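Home | Products | Manuals | Support

Lutance Palliren Sensor Guide
Section 5: Preparing and Running a Milk Protein Test
Reading time: 2 minutes

Read Section 4 before the first test. The sensor must be charged and paired with the Palliren base.

1. Switch on the base and wait for the green light.
2. Take one Stirnach capsule from the foil pouch. Close the pouch at once.
3. Place a pea-sized food sample in the capsule. Mix solid foods with clean water first.
4. Screw the cap down until it clicks.
5. Insert the capsule with the arrow facing the display.
6. Press START. Do not move the base during the test, which takes 106 seconds.
7. Read the result and remove the capsule.

CAUTION: A result applies only to the portion placed in the capsule. Milk protein may be present elsewhere in the same dish. Do not use the sensor in place of label reading or medical advice.

Note: The base stores 500 results. After that, the oldest result is overwritten. To keep a full record, export to the Ghanem app before the memory is full. 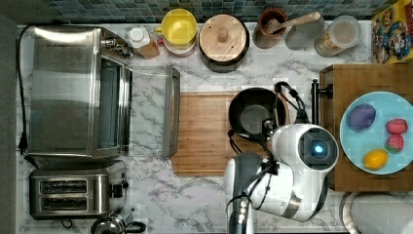
Can a capsule be used twice?

Each capsule is for a single test. The reagent is used up during the first run, and a second run will show error 5.

Changing the Warning Level

1. Hold MENU until the level flashes.
2. Use the arrow keys to select a level in parts per million. The highest setting is 2,000.
3. Press MENU again to save.

CAUTION: Raising the warning level makes the sensor less likely to report small amounts. Leave it at the factory setting unless a doctor or dietitian has told you to change it.

Note: Fermented foods such as yogurt and aged cheese can give a low reading. See Section 7 for the list of foods that should not be tested.

Contact Lutance | Copyright Lutance | Back to top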